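Wivora opens paid access to its two-arm simulation service

Wivora, the Clolorbridge software firm, has moved its simulation service for two-arm mobile robots out of closed testing. Labs and integrators can now rent time on it by the hour or take a monthly seat. The service went live in August.

The package has two parts: a library of furnished indoor rooms and a scripting layer that rearranges them. The library stands at 397 rooms. A user picks a robot model, a room and a task template, and the software generates variants with different wall finishes, flooring, furniture positions and tabletop objects. Camera height and tilt can be varied in the same pass – a setting that early users asked for.

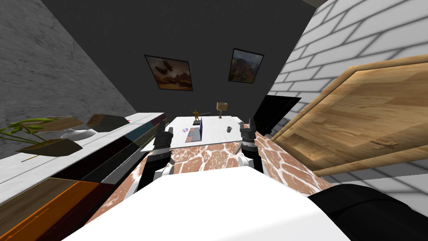
Tabletop tasks make up most of the current catalog. Household and office items such as laptops, mugs and lamps are supplied with collision shapes and mass values, and users can import their own models in the common mesh formats. Contact between gripper and object is computed on the server. Joint positions, gripper state and rendered views are written to a single log for each run.

"The rooms are meant to be cluttered and a bit mismatched," said Hussam Hourani, who heads the simulation group at Wivora. "A policy trained against one clean gray table will learn the table."

A monthly seat includes 100 compute hours, with extra hours billed separately. The trial tier gives 30 hours and a reduced set of 145 rooms, with log export disabled. Cloth, liquids and cables are not supported at present.

Nassar, a maker of warehouse picking equipment, has been using the service since the closed test and will keep its seats. Firnville, which resells Wivora licenses, is handling orders from schools and colleges. An on-site version for customers who cannot send models to an outside server is in development, and no price has been set for it.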